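Mamell Open Day at Closent: Questions and Answers

Many visitors wrote to us with similar questions, so we collected the answers on one page. Please read it before you travel to Brimutville. If your question is missing, you can write to Triin Strazds and she will reply in one or two working days.

The hand-held grippers at work on a bed, with laundry:

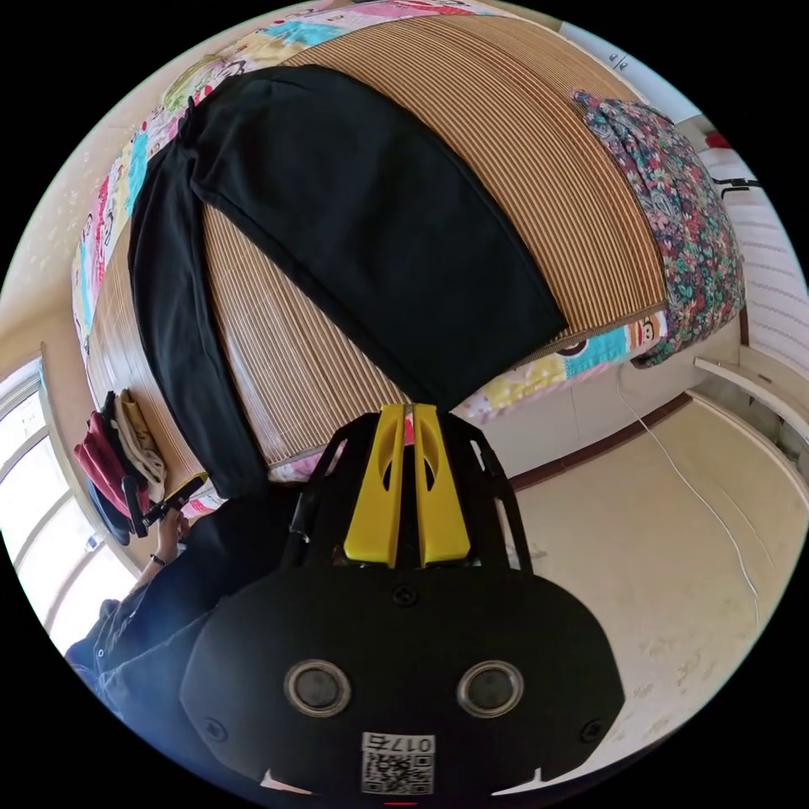
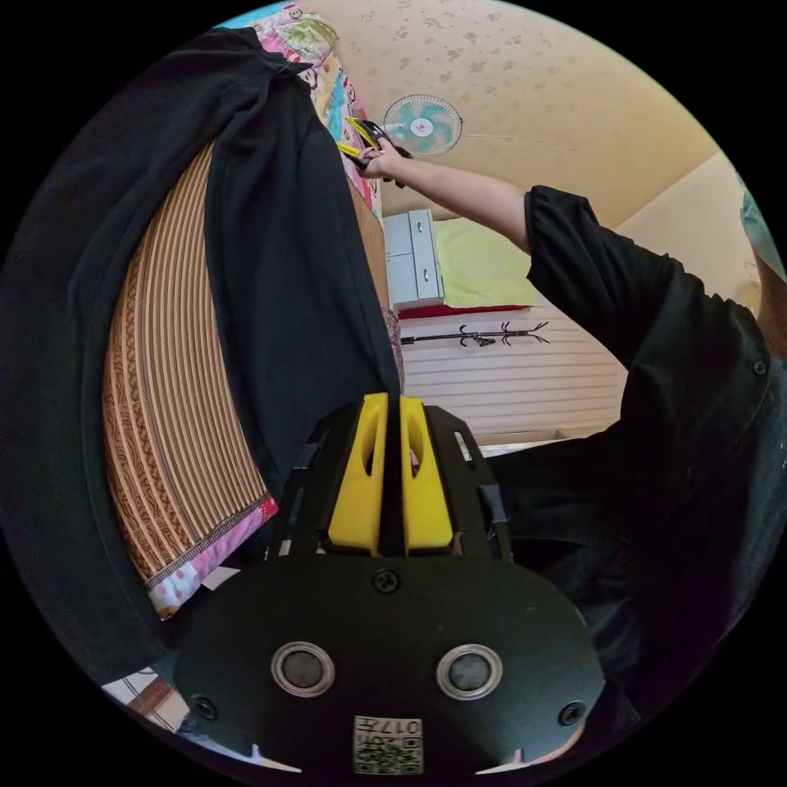
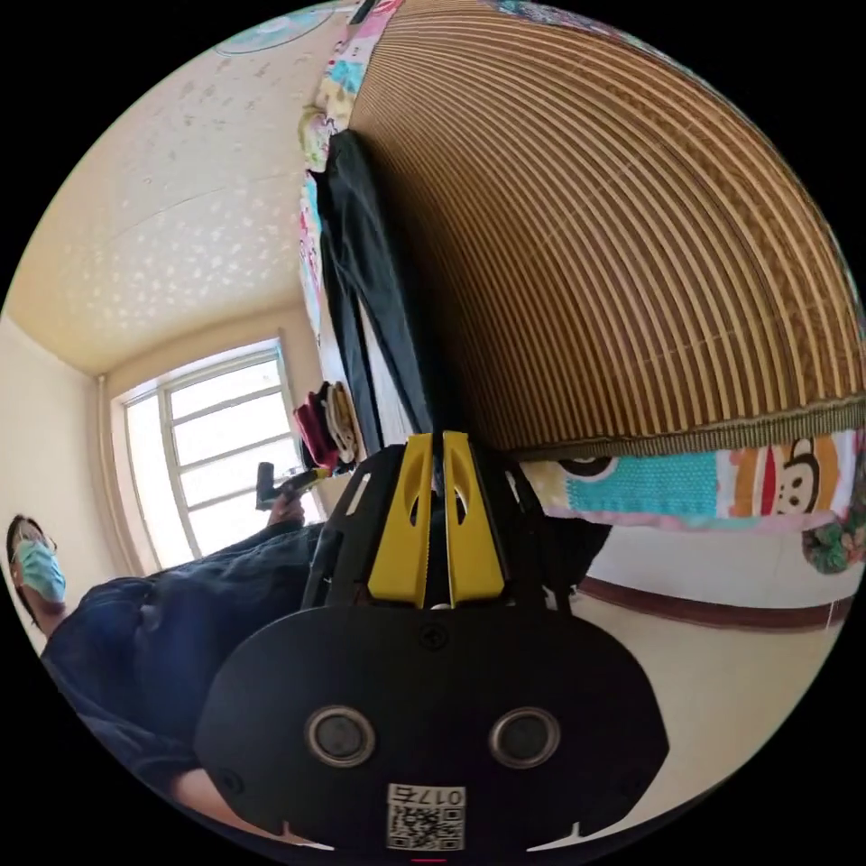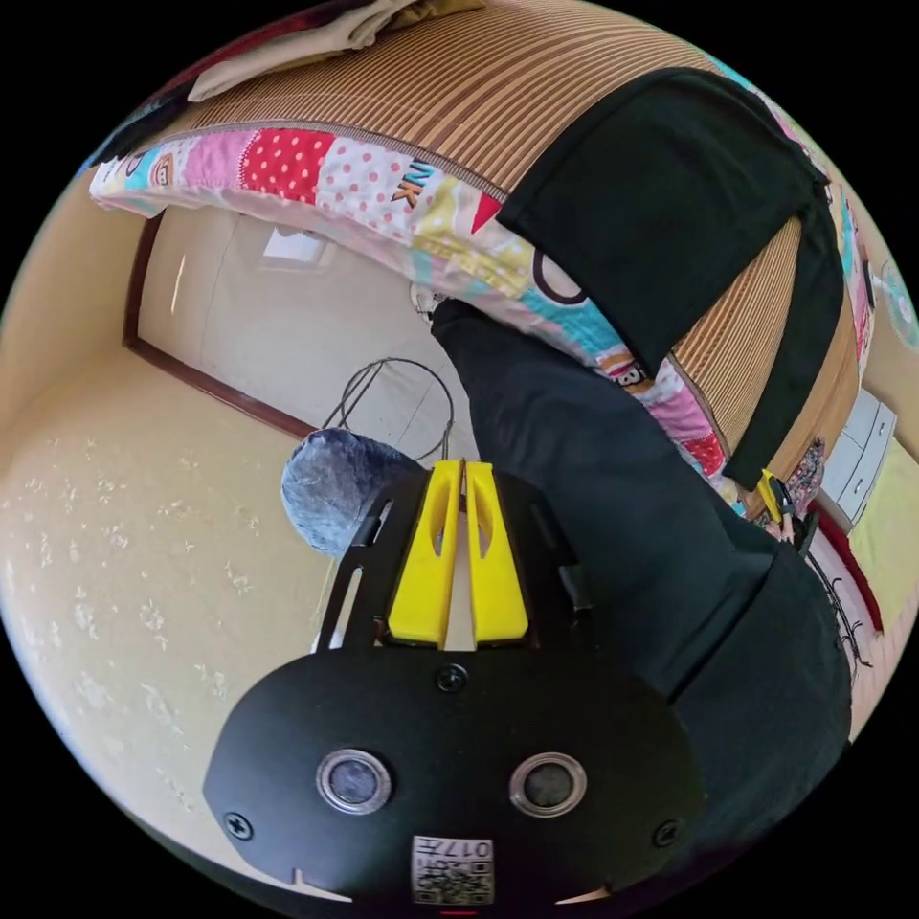 What is the Mamell open day?
It is an afternoon when our team at Closent shows how we teach household tasks to robots. The main demonstration is handling clothes on a bed, and it is done by people with hand-held grippers, one in each hand if they like. The two yellow fingers are the only part which should touch the fabric, and the wide black body behind them stays in the palm side, away from the clothes. We like to use dark garments on a striped mat and a colorful quilt, as a real bed at home is never plain. After this part, you will see a robot arm in the next room trying the same kind of task.

When does it start?
On Tuesday at 2 in the afternoon. The doors are open a little earlier. The talk by Libor Štefanec comes first and takes 20 minutes, then we go to the demonstration.

How many people can come?
We take 40 visitors, divided into groups of eight. Your group is written on the paper you receive at the entrance. If you came with friends and want to stay together, please tell this to Igor Šimek at the desk before the talk, not after it.

May I try the gripper myself?
Yes, every group has time for this. Most people close the fingers too early and catch only air, or they catch the mat together with the sleeve. Bořivoj Polák will stand next to you and help. It is easier if you begin from the edge of the garment and move slowly.

Can my children try it too?
From eight years, together with an adult. For smaller hands the handle is too wide to be comfortable, but smaller children are welcome to watch.

Does the robot always succeed?
No. Trousers go quite well. Shirts with buttons are still difficult, and thin socks we do not show at all. Branislav Říha, who prepares the robot part, asks visitors not to help the arm when it drops something.

Can I bring my own clothes for the robot?
One piece per group, clean and without metal decoration. We can not promise there will be time for it.

Is it allowed to take photos?
In the demonstration room yes, without flash. In the office behind it, please no.

How do I find you?
From the Brimutville station go along the river side and turn at the Procházka bakery. Our entrance is in the yard, the second door. There is no elevator, so if stairs are a problem, write to us and we will arrange the talk and the gripper part on the ground floor.

What does it cost?
Nothing. We only ask you to cancel if you can not come, so another person can have your place.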